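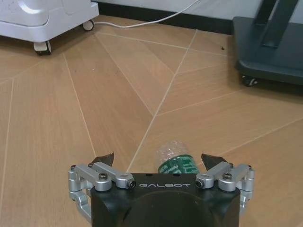 *Parquet, early evening, December.*

Up at 5:40 again. Dark, no wind. Made coffee and went through the seed order before it got light. The Pirneo catalog has gone up on nearly everything, and onions are worse than the rest. I settled on 13 packets where last year I bought 25, and I still have half of those in the tin. The leeks I'll save for myself from now on. Two of last year's plants are still standing at the end of the bed and I mean to leave them alone until they flower.

Walked the top field after breakfast. The ditch along the Ninness side is full and has started to spread across the path at the low corner. I cleared leaves from the pipe with the long rake and it began to drain, slowly. It needs digging out properly, all the way down to the gate. I have been writing that in here since September.

The garlic is up, the whole row except the last yard, where I think the mice got in. I pushed some spare cloves into the gap. Late for it, but the ground is soft enough.

Drove to Talavera for chicken feed and a new hinge for the coop door. They had the hinge but only in the heavy size, so I had to drill new holes. The old screws were rusted through and two snapped. Door shuts well now. Four eggs today, which is decent for the short days.
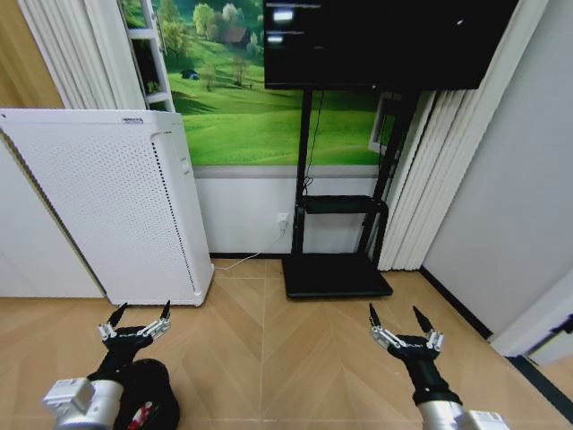 Paid the water bill in the afternoon, then did the yearly garden accounts at the kitchen table. I spent 1,025 dollars in all, and the biggest part of that was fencing. The rest went to compost, feed, netting and the one pear tree. I didn't put down my hours and don't plan to start.

The quote for the greenhouse came back from Fekorton: 3,000 dollars, without the base. I read it twice and put it in the drawer. I could build something smaller against the south wall with the old storm windows and get most of the same use out of it, tomatoes at least. Drew a plan on the back of the envelope. The roof pitch is the part I'm not sure about, with the snow sliding down onto the path.

Soup for supper, the last of the squash with the bad spots cut out. There are nine left on the shelf and two of those are going soft at the stem, so they should be used first.

Rain started at seven. Knee sore from the ditch. Tomorrow: sharpen the loppers, move the straw under cover, call about the chimney.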